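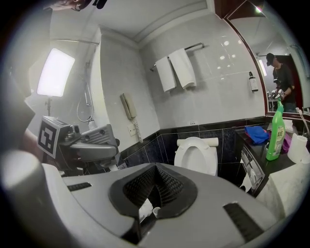

A phone in the bathroom, and other things I noticed

I stayed at a small hotel in May, in room 302, and I have spent more time thinking about the bathroom than about anything else on the trip. The work part was a training course at Flaswood and there isn't much to say about it. The bathroom had a telephone in it.

The phone is beige and hangs on the white tile near the shower, with the handset sitting upright in the cradle and a coiled cord hanging down. I hadn't seen one in a hotel for years. When I was a kid my parents took us on a driving holiday and one of the motels had one, and my brother rang the front desk from the toilet to ask what time it was. He was told it was ten past four. He was also told not to do it again.

I asked at the desk whether the one in 302 still worked. The man on the desk, Edin Krasniqi, said it did when he started there and he had no reason to think otherwise. I picked it up later that night and got a dial tone. I didn't ring anyone.

The tiles

We are redoing our own bathroom this year, so I look at tiles wherever I go now. I can't help it. The ones at the hotel are large, white and glossy, with a band of black marble pattern low on the wall and a thin dark trim in between. I had ruled out anything black at home because I assumed it would show every splash of soap. After two nights I've changed my mind about that, at least for a low band. I wiped it with a hand towel before I checked out and it came up fine.

White gloss up top I was less sure of. It is bright first thing in the morning. Liis, my partner (Liis Paju, for anyone who reads her column in the community newsletter), thinks bright is the whole point of a bathroom. We have been going back and forth on this since March and the colour of the grout is still not settled either. I want grey. She says grey looks like dirt that someone has decided to keep.

The quote for our tiling came in at just over $2,000, not counting the trim. The tiler, Urmas Kairys, said trim is where people try to save money and then regret it. He would say that, but having looked closely at a thin dark strip between two kinds of tile I think he is right. Without it you would see every place where the cuts wander a bit.

The shower

A handheld shower head on a long looping hose, and a curved rail for the curtain. I am in favour of both. The curved rail gives you some elbow room and keeps the curtain off your legs, and I have never understood why straight ones are still sold. Ours at home is straight. It was there when we bought the place and it is coming out.

The hose is good for rinsing the corners when you clean. Our fixed shower head means I clean the far end with a saucepan of water, which is a silly way for an adult to live. 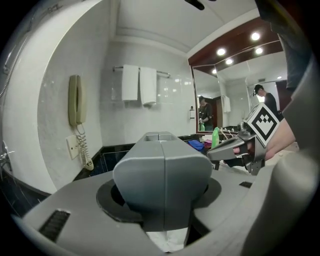
One thing I'd do differently is the towels. A chrome bar on the wall is fine for two people who are only there for a night or two, but at home we have four towels on the go at any time and a bar that size would be a fight. I have been looking at hooks. Hooks take up less wall, and the kids will use a hook where they won't fold a towel over a bar. Liis says towels don't dry properly on hooks. I have timed it and she has a point in winter.

The soap dispenser on the wall I would copy tomorrow. It sits right by the mirror and there is no bottle to knock over. We get through a lot of bottles.

The mirror is big, bigger than I would have picked. It made the room feel a good deal larger than it is, and with round downlights in the ceiling there was plenty of light for shaving. I'd like fewer lights than that at home. Our electrician says to put them on two switches and stop worrying about it, so that is probably what we will do.

There is also some dark reddish-brown wood up above the mirror. I wouldn't put wood in our bathroom, mostly on account of the fan, which has been dying since we moved in - it runs for 20 minutes and then starts to rattle. A new one is on the list, between the shower rail and the door handle.

Demolition starts in a couple of weeks. I still don't have a grout colour. If anyone has lived with grey for a few years, leave a comment and tell me how it has held up, and I will read it out to Liis.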